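Surkex opens chore trial to home and small shop users: which jobs can a machine take over, and which not yet?

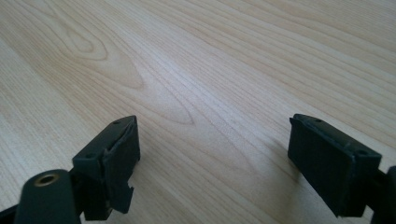

Can a machine do the housework by now?

Parts of it, under good conditions and with a person close by. Wiping a flat table, moving cups from one place to another and putting folded towels on a shelf are within reach today. A full evening of tidying after a family dinner is still outside.

This is the short result of the first stage of Trukden, the chore project which Surkex has run together with the workshop Wróbel since spring. The second stage starts in October and will include shop-floor tasks for the first time.

In the first stage, people carried out ordinary chores with a hand-held gripper, and the recorded movements were used to teach a robot arm the same work. The project collected 2,000 recordings in 44 homes. From these, 375 were set aside and used only for testing, so that the arm was always judged on homes it had not met during training.

The results differ very much from chore to chore. The arm was most reliable with rigid things on a clear surface. It had more trouble with soft things, for example a wet cloth or a half-filled bin bag, and it was weakest when one object had to be pulled out from under another. Speed is also a limit. Even where the arm finished the job, a person would normally have finished it much earlier.

"We are often asked when the robot will clean the kitchen, and we prefer to answer for one chore at a time," the Surkex project team said. "Setting a table is a different question from clearing it. When you clear it, each plate is dirty in its own way."

Wear of the equipment was a further subject of the first stage. Finger pads are the part which touches everything, and a pad with a damaged edge does not hold a thin object in the same manner as a new one. Wróbel has therefore written a simple inspection routine, to be done before each session, and will supply replacement pads to all participants of the second stage.

The second stage will take place at Fakgate, a hall with small shops and repair businesses under one roof. The tasks have been chosen with the tenants: filling shelves, sorting returned goods, sweeping up packaging and wiping counters after closing time. Work with knives, hot liquids or customers' own property is excluded.

Surkex does not plan to sell a household robot on the basis of the present results. The company will publish the list of tasks, with the failures included, when the second stage is complete - also for those chores where the arm did not succeed a single time.

Shops and households wishing to take part can register with the Trukden project office at Surkex. No technical knowledge is necessary, and an introduction to the gripper is given on the first visit.

About Surkex
Surkex develops gripping tools and training methods for robot arms. Wróbel is its partner for mechanical parts and repairs.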